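Jul 22, 2023. Sim, kitchen scene, Sellis branch.

Replayed the wrist camera through the new Hiravix planner. It spent 2,000 steps admiring a corner. 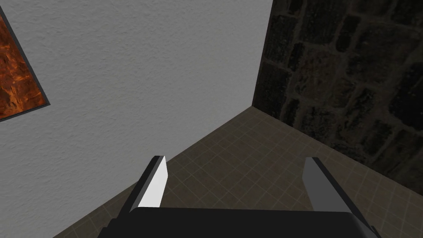 Wrist view, gripper open, nothing in it.

Mei blames the frame transform. I blame Mei, who wrote it. 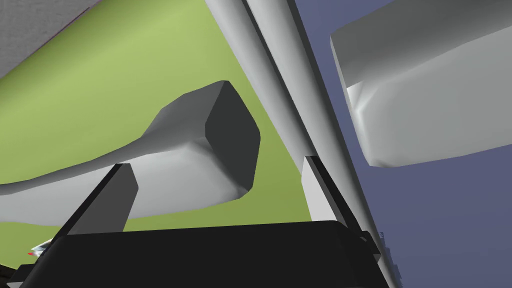 Swapped the quaternion order and reran with seed 19. Less drift, same taste in walls.

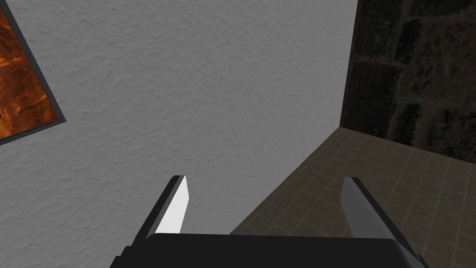
Is the collision checker at fault? Trinity ran it alone and it passed, so the bug is upstream of it.

Head camera next, same config. 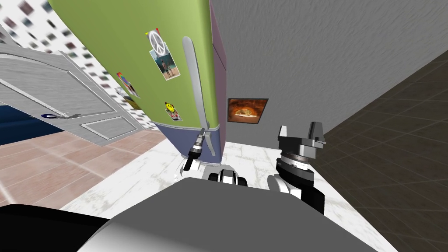
Left the log level on debug: 2,352 warnings, 2 of them useful. Both say stale tf. Mei has the ticket.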